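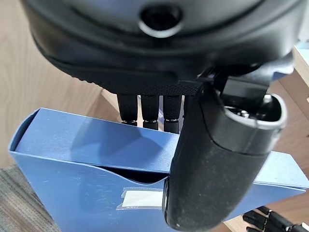
Brondetti brings its evening bookkeeping classes to Grultitz, with free places for small traders

Family accountancy practice to open a teaching room above its new Neves Street office in July

Brondetti, the accountancy practice that has looked after shopkeepers, plumbers, childminders and a good many market traders in and near Stadus for longer than most of its present staff have been working, is delighted to announce that its popular evening bookkeeping classes will be offered in Grultitz for the first time this July.

The classes will be held in the upstairs room at the practice's new office in Neves Street, and they are meant for anyone who runs a small business and has ever sat at the kitchen table with a carrier bag of receipts, wondering where on earth to start. No experience is needed, and no particular software either. People are welcome to bring a laptop, a notebook or the carrier bag itself.

Each course runs for eight weeks, with one evening class a week starting at half past six and a proper tea break in the middle. There are 15 places on each course. Two of them will always be kept free of charge for people in their first year of trading, and the practice hopes that anybody who thinks they might qualify will simply ring up and ask.

Palesa Du Plessis, senior partner at Brondetti, said: "We started these classes in Stadus with a borrowed flip chart and a plate of biscuits, and I remember being quite sure that we would end up eating the biscuits ourselves. But people came, and they brought their sisters and their business partners, and some of them came back the following term to do it all again! Ever since then we have been asked when we might do the same in Grultitz, usually by somebody who has just spent an hour on the bus, and I am so very pleased that we can finally give them an answer."

In total, 1,467 people have completed the course in Stadus. Some have become clients of the practice, but a great many more have gone on to keep their own books quite happily, and Brondetti is every bit as glad to hear from them when they send a card or call in to say how things are going.

The course begins with the everyday business of keeping records: what to hold on to, how long to hold on to it, and how to file it so that it can be found again. It moves on to invoices, late payers, petty cash and mileage, then to reading a bank statement alongside a cash book, and the last two evenings are given over to preparing the year-end figures. Those attending are encouraged to work on their own accounts as they go, and tutors will go from table to table to help.
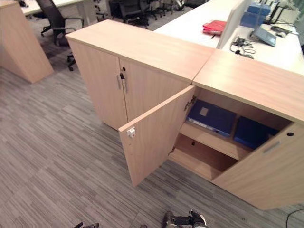 Office storage cabinets: good filing is the subject of the first class.

Armindo Sampaio, who will lead the Grultitz course, has taught the Stadus classes for a number of years and is well known to former students for his fondness for cardboard dividers.

He said: "I do go on about filing, I'm afraid, and I make no secret of it. If you can lay your hands on a piece of paper when you want it, the sums are very often the easy bit. So the first evening is all about where things live, whether that is a cupboard, a drawer, a shoebox or a folder on your computer, and by the time we have had our tea most people are feeling a good deal better about the whole business. I would say to anyone who was put off numbers at school, please do come along. We go slowly, we use real bills and real receipts, and you can ask me the same question as many times as you like."

Among those who have taken the course is Mervin Doucette, who repairs and re-covers chairs from a workshop on the Grultitz side of the river.

He said: "I used to do my books once a year, in a panic, with my wife reading out the figures and me getting crosser and crosser. Now I do a little on a Friday-ish sort of basis, whenever the glue is drying really, and I know what I'm owed and who owes it. I only wish the classes had been this close to home when I did them, as I could have walked!"

The ground floor of the Neves Street office will be open for ordinary appointments during the daytime, and will be run by Ridwan Tarigan, who moves across from the Stadus office. Existing clients who live nearer to Grultitz may have their papers transferred if they wish, and those who would like to stay where they are need do nothing at all.

Booking for the first Grultitz course is open now. Places may be reserved by telephone or by calling in at either office, and the team will be happy to talk through whether the course is suitable before anyone commits to it. The upstairs room is reached by a flight of stairs, so anyone who would find these difficult is asked to mention it when booking, and a ground-floor room will be arranged.

ENDS

Notes to editors

Brondetti is an independent accountancy practice with offices in Stadus and Grultitz. It advises sole traders, partnerships and small family companies.

Palesa Du Plessis and Armindo Sampaio are available for interview. Requests should be sent to Florêncio Aguiar, press and community contact, at the Stadus office.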